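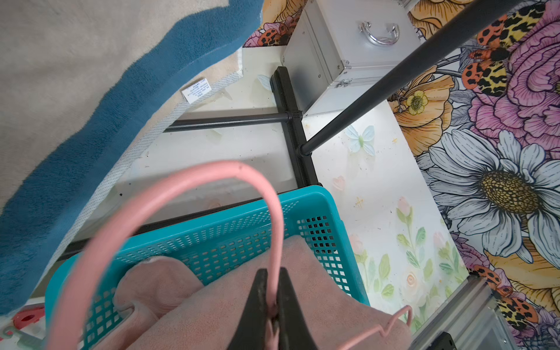
图 3-1 蓝绿色网孔塑料筐,筐内为粉色绒布

搜索手册内容 请输入关键词 搜索

第三章 互助基金与对外捐赠的设置

本章适用于已完成安装并建好会员档案的 Fludar 会务管理系统。会员档案尚未导入的,请先完成第二章。本章的操作须由具有“基金管理”权限的账户进行,普通会务账户登录后看不到“基金”菜单。

3.1 基本概念

Fludar 将会内收到的捐款分记在两类账目下。

互助账目:用于会员本人及其受供养家属的救济,如疾病补助、丧葬补助、子女助学、高龄慰问。

公益账目:用于会外的慈善支出,收款方为本地或外地的慈善机构、学校、医院、救灾项目等。

两类账目各有独立的余额和流水。系统不允许直接从一类账目支付另一类的款项,需要调拨时按 3.6 办理。

会费不属于捐款。会费收入记在“会务”菜单下,不进入本章所述的任何账目。

3.2 新建基金年度

1. 以基金管理账户登录,点击左侧“基金”,选择“年度设置”。
2. 点击“新建年度”,填写年度名称。名称最长 11 个字,保存后可以修改。
3. 选择起始月份。默认起始月份为一月。会章规定以十月换届为年度起点的,请改为十月。
4. 在“期初余额”中分别填入互助账目和公益账目的数额。两栏均为必填,没有余额的填 0。
5. 核对无误后点击“保存”,再点击“启用”。

注意:年度一经启用,起始月份和期初余额即被锁定。如填写有误,在登记第一笔流水之前可以点击“撤销启用”退回修改。已有流水的,只能通过“调整分录”更正,更正记录会长期保留。

同一时间只能有一个启用中的年度。启用新年度时,系统会提示关闭旧年度,并列出旧年度中尚未办结的申请。未办结的申请可逐条选择“转入新年度”或“在旧年度办结”。

3.3 登记捐款

捐款可以手工登记,也可以由 Stallier 收款终端自动传入。

手工登记:

1. 进入“基金”—“捐款登记”,点击“新增”。
2. 在“捐款人”一栏输入会员编号或姓名,从下拉列表中选取。会外人士捐款请勾选“非会员”,再填写姓名和联系方式。
3. 捐款人要求不公开姓名的,勾选“匿名”。勾选后,公示表和年报中显示为“匿名”,基金管理账户仍可查看原始记录。
4. 填写金额和收款方式(现金、转账、支票)。
5. 在“用途”中选择互助、公益或不指定。
6. 需要附凭证的,点击“上传凭证”。
7. 点击“保存”。系统生成收据编号。

用途选为“不指定”的捐款暂存于“待分配”中,可在月末按会内决议分配。待分配款不计入可用余额,支付时不能动用。

自动传入:

1. 确认 Stallier 终端已接通电源并连入与 Fludar 主机相同的网络。
2. 在 Fludar 中进入“系统”—“外接设备”,点击“添加终端”。
3. 输入终端背面标签上的 9 位设备码。
4. 在终端屏幕上点按“同意配对”。
5. 回到 Fludar,设备状态应显示为“已连接”。
6. 在“默认用途”中为该终端选择一种用途。例会募捐使用的终端通常设为“不指定”。

终端断网期间收到的捐款保存在终端内,恢复联网后自动补传。补传的记录以实际收款时间为准,不以传入时间为准。

警告:补传完成之前,请勿对终端执行“恢复出厂设置”。未传出的记录会被清除,无法找回。

3.4 会员定期捐款

会员可以约定每月或每季捐出固定数额。设置步骤如下。

1. 打开会员档案,切换到“捐款”页。
2. 点击“新增约定”,选择周期和扣款日。
3. 输入每期金额。例如每月 135 元,直接输入 135,不要输入货币符号。
4. 选择用途。
5. 上传会员签字的授权书。没有授权书,约定只能存为草稿,不会生效。
6. 点击“生效”。

扣款日遇星期六、星期日的,顺延至下一个工作日。当月没有该日期的(如三十一日),按当月最后一天处理。

扣款失败时,系统隔日再试一次。两次均失败的,约定转为“暂停”,并在首页“待办”中提示。暂停期间不补扣。会员重新确认后,由基金管理账户点击“恢复”。

会员退会或身故时,档案状态变更后,其名下约定自动终止。已生成但尚未提交银行的扣款需要手工撤回,路径为“基金”—“待提交扣款”。

3.5 救济申请的受理与审批

3.5.1 设置审批流程

1. 进入“基金”—“审批设置”。
2. 选择申请类别。系统预置四类:疾病、丧葬、助学、高龄慰问。可点击“添加类别”自行增加。
3. 为每一类别设定审批级数,最少一级,最多四级。
4. 为每一级指定审批账户。同一账户不得在同一流程中出现两次。
5. 设定单笔上限。超过上限的申请会自动增加“全体会议表决”一级。
6. 保存。

修改审批流程只影响此后提交的申请。已在审批中的申请仍按原流程走完。

3.5.2 录入申请

1. 进入“基金”—“救济申请”,点击“新增”。
2. 选择申请人。申请人为家属的,先选择对应会员,再从“受供养人”中选取。受供养人不在列表中的,请先到会员档案中补录。
3. 选择类别,填写申请金额和事由。事由栏的内容只有审批账户可以看到。
4. 上传证明材料。各类别所需材料可在“审批设置”中定义,缺少必交材料时系统不允许提交。
5. 点击“提交”。

申请提交后,申请人的姓名在流程列表中以编号显示。需要查看姓名时点击编号旁的锁形图标,系统会记录查看的账户和时间。

3.5.3 审批

审批账户登录后,在首页“待办”中打开申请,选择“同意”“同意但调整金额”或“退回”。选择后两项时必须填写意见。

退回的申请可修改后再次提交,再次提交后从第一级重新开始。

审批人与申请人有亲属关系的,应点击“回避”。点击后该级由“候补审批账户”接手。未设候补账户的,申请停留在该级,直到基金管理账户指定他人。

3.5.4 紧急救济

遇火灾、重病入院等情形,可勾选“紧急”。紧急申请只需一级审批即可支付,其余各级改为事后追认。追认期限默认为三十天,可在“审批设置”中修改。

注意:逾期未追认的紧急支付会在年报中单独列出,不能隐藏。

3.6 账目之间的调拨

1. 进入“基金”—“调拨”,点击“新增”。
2. 选择转出账目和转入账目。
3. 输入金额。金额不得超过转出账目的可用余额。
4. 输入会议决议编号,并上传决议扫描件。
5. 提交后由另一个基金管理账户复核。提交人不能复核自己提交的调拨。

捐款人已指定用途的款项不可调拨。在调拨页面右上方点击“可调拨金额明细”,可以看到每一笔款项是否受限。

示例:公益账目可用余额为 1,561 元,其中一部分已由捐款人指定给某所学校。此时可调拨金额会小于 1,561 元,输入超出部分时页面提示“金额受限”。

3.7 对外捐赠

1. 进入“基金”—“受赠机构”,登记机构名称、登记证号和收款账户。
2. 上传机构的登记证明。证明到期前系统会发出提醒。
3. 由第二个账户核对收款账户。核对完成前,该机构不出现在支付列表中。
4. 进入“对外捐赠”,点击“新增”,选择机构,填写金额和用途说明。
5. 选择支付方式并提交。
6. 收到机构回执后,将回执上传至该笔记录,状态改为“已办结”。

捐赠实物(衣物、书籍、食品等)时,在第 4 步选择“实物”,填写品名、数量和交接日期。实物捐赠不影响账目余额,在年报中以附表列示。估值栏可以留空。

更改受赠机构的收款账户后,需重新执行第 3 步。收到以电子邮件或短信发来的账户变更通知时,请用原先登记的电话与对方核实后再修改。

3.8 生成报表

报表由 Zamfir 报表模块生成。该模块随 Fludar 标准版提供,首次使用前需要启用。

1. 进入“系统”—“模块管理”,在 Zamfir 一行点击“启用”。
2. 返回“基金”—“报表”。
3. 选择报表种类:月度收支表、救济支出汇总、对外捐赠明细、年度报告。
4. 选择期间和输出格式。
5. 选择“会内版”或“公开版”。公开版不含申请人编号、事由和匿名捐款人信息。
6. 点击“生成”。

会内版报表每页底部印有生成账户的名称。打印后请按会内保密规定保管。

年度报告须在年度关闭后生成。年度关闭前生成的为“草稿”,页眉带有草稿字样。

3.9 常见提示及处理

“余额不足”:检查待分配款是否尚未分配。待分配款不能用于支付。

“审批账户无效”:该账户已停用或权限已变更。进入“审批设置”重新指定。

“终端未响应”:确认终端与主机在同一网络。仍无响应的,在“外接设备”中点击“移除”,按 3.3 重新配对。移除操作不会删除已传入的记录。

“收据编号重复”:多见于从旧系统导入数据之后。进入“系统”—“编号规则”,将起始号改为大于现有最大编号的数字。

“年度未启用”:参见 3.2。

“文件过大”:降低扫描分辨率后重新上传,或将材料分为多个文件。

提示未在上表列出的,请记下提示代码,连同操作步骤一并发送给 Prikis 技术支持。发送截图前请遮盖会员姓名和银行账号。

下一节:3.10 数据备份与权限交接

联系我们 | 使用条款 | 隐私说明 | © Prikis 版权所有 | 返回顶部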